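Search
Search this site
Search

Posted in June by Thilini Selvanayagam

Call for participants: evening sorting and packing study, Linstead

Sanirow is looking for 35 people to take part in a paid study of how adults organize and find everyday paperwork at home. The study runs in Linstead over three weeks, with one session a week per person. You don't need any special background. We want people who keep bills, letters, receipts and warranties in the ordinary way, including people who would say they don't keep them in any way at all.

The study is being done for Grollell, which makes folders and storage boxes for home use. They want to know where papers get lost between the front door and the place they are meant to end up. We have run one round already, with people who work from home. This second round is for people who are out of the house most of the day, so all sessions start at 6 p.m. or later.

What you will do

In the first session you sit down with a member of our team for an interview. We ask how mail comes into your home, who opens it, where it goes next and what happens when you need to find something again. Please bring one week of your own mail, opened or unopened. You can black out or leave behind anything you would like to keep private. We don't copy account numbers or amounts.

In the second session you get a set of made-up household papers and sort them at a table. Everyone gets the same set. You can make as many piles as you like and call them what you like. When you have finished, we take a break, and then we ask you to find certain papers again. There is no right way to sort them and we do not score you against other people.

The third session is a group talk with up to six others from the study. You will see drafts of three storage products and say what you would and would not use. Some people find this part long. It has one break, with coffee, tea and sandwiches.
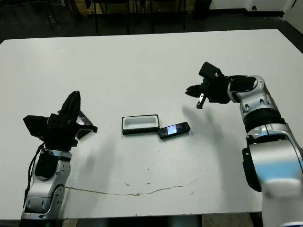 Bořivoj Mikuš, from the first round, said he had expected to be told his system was wrong, and that instead he spent most of the interview explaining why his car papers were in the kitchen. He also said to eat before the second session.

Who can apply

You must be 18 or older and live within 50 miles of Linstead. You should be away from home for work, school or care duties on at least four days a week. You need to be able to read everyday letters in English, but it doesn't have to be your first language. If you use large print or a magnifier, tell us when you apply and we will have the papers ready in the size you need.

Only one person per household, please. We can't take people who work in market research or for a company that makes or sells office supplies. If you took part in the first round you can't take part again, but you are welcome to pass this on.

Pay and travel

You are paid $138 in total for the three sessions. Payment is by check or bank transfer after the third session. If you have to drop out, you are paid for the sessions you attended — one third of the total for each. Parking behind the building is free after 5 p.m. Bus fares are paid back if you bring the ticket.

Where

Sessions are held in the Krajčí building in Linstead, second floor. Use the side entrance, as the main doors are locked in the evening. There is an elevator to the left once you are inside. If you need step-free access from the parking lot, call ahead and someone will open the rear door.

Your information

We record the interviews and the group talk as sound only. The recordings are typed up without your name and then erased. Grollell receives the typed text and our report. They do not receive your contact details. You can stop at any point and ask us to remove what you have said, up to the day the report is sent.

How to apply

Write or call the Sanirow office and ask for Marek Procházka. Give your name, your age, the town you live in, the evenings you can make and a phone number. Tell us in a line or two where your unopened mail is right now — this helps us put together a mixed group. You will hear back either way. Places are filled as suitable people apply, and we keep a short waiting list in case someone drops out before the first session.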